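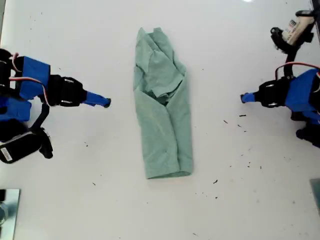 *A green shirt, probably a tee, after the long folds.*

## Fold-along: the T-shirt drawer

Our March tidy-up theme is T-shirts, and I've been looking forward to this one! Everybody owns too many, everybody's drawer is a bit of a disaster, and one evening of folding makes a difference you'll notice every morning. (Last month was the spice shelf, which was fun, but I think I sneezed for 2 days.)

The fold we're using is the long, narrow kind. If you came to the Nevwood swap evening you've seen it already, so feel free to skip down to the drawer part. For everyone else:

Lay the shirt face down on a table and smooth it out with your palms, working from the collar toward the hem. Fold one side in toward the middle, then turn the sleeve back on itself so it lies along the body. Do the other side to match. You should end up with a long strip, and this is the moment to stop and look at it, because the shoulders are nearly always the messy part. The sleeves want to bunch up there, and the flaps land on a slant and make a thick lump of cloth near the top. A few creases won't matter. If there's a real lump, open that one flap, pull it flat and lay it down again — you don't have to start over.

Then fold the strip in half, stopping a little short of the collar, and fold it again in thirds. A medium adult shirt makes a packet that will stand up by itself if the cotton isn't too thin. Very soft old shirts flop. I fold mine one extra time and tuck them between two sturdier ones, and they behave beautifully.

Now the drawer! Stand the packets on edge in a row, smooth fold facing up, so you can see every shirt at once. I had been wearing the same four shirts off the top of the pile for the whole winter, and I found a striped one I'd forgotten I owned. I was so pleased I wore it to the grocery store that same afternoon.

A few things readers have sent in since the last issue:

- Kids' shirts are easier if you fold them in half down the middle first, sleeve on sleeve, and skip the side folds.
- Long sleeves can go down the length of the body, then back up if they hang past the hem.
- A shoebox lid makes a very good divider for a wide drawer, and it's free.
- Fold them on a table. The bed is too soft and everything slides.

Glenys Craddock is bringing her drawer dividers to the next fold-along, at the Zimgate reading room on 21 March 2023. Bring a stack of clean shirts, any size, any condition. There's plenty of table space, and tea. Shirts you decide to part with can go straight into the Lloyd Street donation bin on your way out.

If you can't make it, fold along at home and send us a picture of your drawer. Before and after, please — I love the befores just as much! Next up is scarves and hats.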